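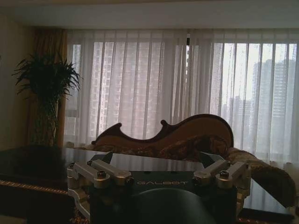
Moushumi Kanagaratnam told our group at the first meeting that a wireless speaker for a classroom must be judged from the last row, and we have tried to follow this in the whole project.

Last updated: 06/09/2023

Aim of the work

We compared two portable wireless speakers, the Plirex and the Vukow, for use with spoken lessons. Music was not part of our task. Both speakers were lent to us by the shop Zornutside until the end of April.

Method

The same spoken text was played in room 2213, with the windows closed. Four listeners sat in the last row and wrote down each word they understood. The text had 98 words. We repeated the test three times for each speaker and changed the seats between the tests.

Results

The Plirex was clearer at low volume. The Vukow was louder, but the letters "s" and "f" were often confused by the listeners. One listener understood all 98 words with the Plirex in the second test. The connection of the Vukow was lost one time, and this test we had to begin again.

What we would change

The text should be new for each test, as the listeners began to remember it. We also did not measure the battery.

Comments

Dissanayake: Did you place both speakers at the same height? It matters a lot for the "s".

Reply from the group: Yes, both were on the teacher's desk.

Dissanayake: Thank you, then I trust the result more.

This site uses cookies. By continuing to read you accept them.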